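Call for participants: help us try out the Orkero practice kitchen
Posted September 26, 2021 by Ffion Trevor

We are looking for 30 people to spend a few weeks driving a robot arm around a kitchen, and we would love some of them to be people who have never touched a robot in their lives.

The kitchen isn't real and neither is the arm. Orkero is a practice kit that runs on an ordinary computer. You get a worktop with things on it, a white arm fixed beside the counter, and a job to do, such as picking up a piece of fruit and putting it in a bowl. You steer with a game controller or with the keyboard. Each try is saved, so you can watch it again, send it to a friend or hand it over to the learning side of the kit, which looks at your tries and has a go by itself. (That last part is still my favourite thing about working here. I have watched it hundreds of times and I still lean towards the screen.)

Gerkton has been building Orkero with teachers, clubs and small workshops in mind, the sort of place that would like to get started with robot arms but can't put a real one on a bench yet. We have a version we are happy with and a long list of things we are less sure of. Now it needs people who don't work here.

What you would be doing

The trial runs for six weeks and finishes in December. We ask for two sessions a week, each an hour or so, at whatever time of day suits you. Every session has the same shape: you open the kitchen, pick a job off the list, try it as often as you like and then fill in a short page telling us how it went. You can save a try that failed, and please do. The learning side needs to see a few fumbles, and so do we.

The jobs start gently. In the first week you are just moving the arm, getting a feel for which stick does what and how far it can reach before the elbow gets in the way. From the second week on you are picking things up. Some objects are easy and some are a real pain. Round things roll. Flat things lying down give the fingers nothing to hold, and thin things leaning at an angle go over if you so much as brush past them. Myfanwy Humphreys set out most of the worktops, and she has a mean streak when it comes to where she puts the glassware.

In the last two weeks you stop driving and start teaching. You choose one job, record a good batch of tries, press the button and let the kit learn from them overnight. Then you change something. Move the bowl, swap the fruit, turn the plate round, and see whether it copes. We would like everyone to keep a diary for this part, as scrappy as you please. Drawings are welcome. So are voice notes, if you hate typing.

Who we want to hear from

Anyone aged 16 or over who can get to a computer twice a week. If you are under 18 we will need a note from a parent or guardian. You don't need to know how to write code. There is a coding side to Orkero and we would like eight or so of our testers to poke at it, but you can do the whole trial without typing a single command.

We would be especially glad to hear from:

People who teach, at any level, or run a club
Anyone who uses one hand, or an adapted controller, or a screen reader
People who cook for a living and have opinions about kitchens
Anyone on a slow computer or a patchy connection
People who tried something like this before and gave up on it

That last group matters a lot to me. I gave up on the first robot simulator I ever used. It took me a weekend to get it installed, and when it opened there was a grey floor, a grey box and a message in red. I closed the lid and went for a walk. Orkero ought to have you moving the arm within ten minutes of opening it, and if it doesn't, I want to know where you got stuck and what you said out loud.

What you will need

A laptop or desktop made in the last six or seven years. Windows or Linux is fine. The Mac version is nearly there but we can't promise it for the start of the trial, so tell us on the form if a Mac is all you have and we will keep you posted. A game controller makes life much nicer and we can lend you one. Headphones help if you live with other people, as the motor noises are switched on by default and they do go on a bit. You can turn them off in the settings, under Sound, and then Arm.

You will also get the handbook. It is 119 pages long, I'm sorry to say, and you only have to read the first chapter. Glenys Prydderch is cutting it down as we speak and would be thrilled to hear which pages you skipped.

What you get

A thank-you payment of £100 at the end of the trial, paid by bank transfer or as a voucher, whichever you prefer. You keep your copy of Orkero as well, with updates for as long as we make it. Your name goes in the credits if you want it there. Schools and clubs that take part can have a copy for each machine in one room.

You also get us. There is a chat room for testers, and somebody from the team will be in it every evening of the trial. Oona Juntunen built the part that works out what happens when the fingers touch something, and she really does enjoy being asked why a thing slipped. Send her a saved try and she will go through it with you slowly, bit by bit, until you both know.

What we do with your tries

The saved tries are stored under a number, with no name attached. They record what the arm did and what you pressed, nothing from your camera or microphone. We already have more than 2,000 tries recorded by the team, and the trouble with them is that they were all made by people who know the kit too well. We steer round its weak spots without noticing. Yours will be much more useful.

You can ask us to delete your tries at any time up to the end of December, and you don't have to say why. You can also leave the trial whenever you like. If you have done at least three weeks by then, we will pay you half.

How to take part

Fill in the form on the Grarkness website, under Trials. (Grarkness is looking after the sign-ups for us, so don't worry when the reply comes from them.) It asks for your name, an email address, what sort of computer you have and a couple of lines on why you fancy it. Please don't polish those. We aren't marking them, and we are picking a mix of people, so "I like puzzles" is a perfectly good answer.

If the form doesn't work for you, ring the office or send a letter, and we will fill it in together. We will write back to everyone, including those we can't fit in this time. A second trial is planned with a different room, code name Fontana, and anyone who misses out on the kitchen will be asked first.

A look at the worktop

The coffee machine is there mostly to get in the way. Reaching past it is one of the week four jobs.

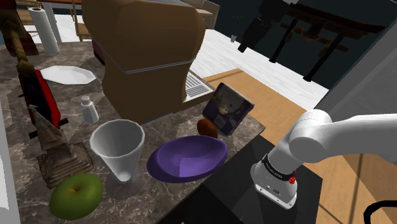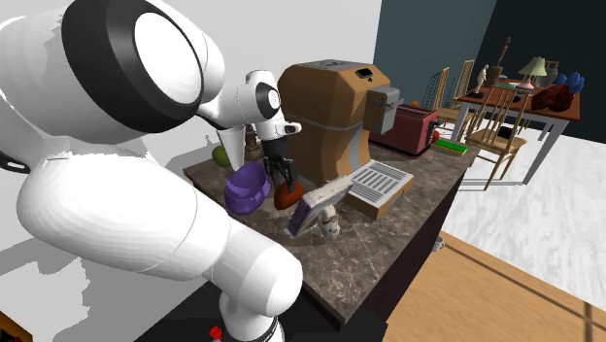 Comments

Seren Wynne
I tried an early copy at an open evening and have been waiting for this! One thing I'd like to ask before I fill in the form. When you let the kit learn from your tries, does it learn from all of them or can you choose? I had a lot where I dropped the thing, picked it up again and got there in the end, and I couldn't decide if those were good ones or bad ones. Also, is there any way to slow the arm down? I found the wrist very quick compared with the rest of it, and I kept overshooting. Loved it though. My dad had to take the controller off me so that other people could have a turn.

Ffion Trevor
Hello Seren, how lovely that you remember it! You can choose. There is a tick box beside each try, and you can untick any you don't want it to copy. For the drop-and-pick-up ones, leave them ticked at first. They seem to help it recover when it drops something itself, though Oona and I still argue over how many is too many, and your diary might settle that for us. Speed is in the settings now, with a separate slider for the wrist. Start it at the slow end and nudge it up once the overshooting stops. Do send the form in, and put a line on it about the open evening so we know it's you.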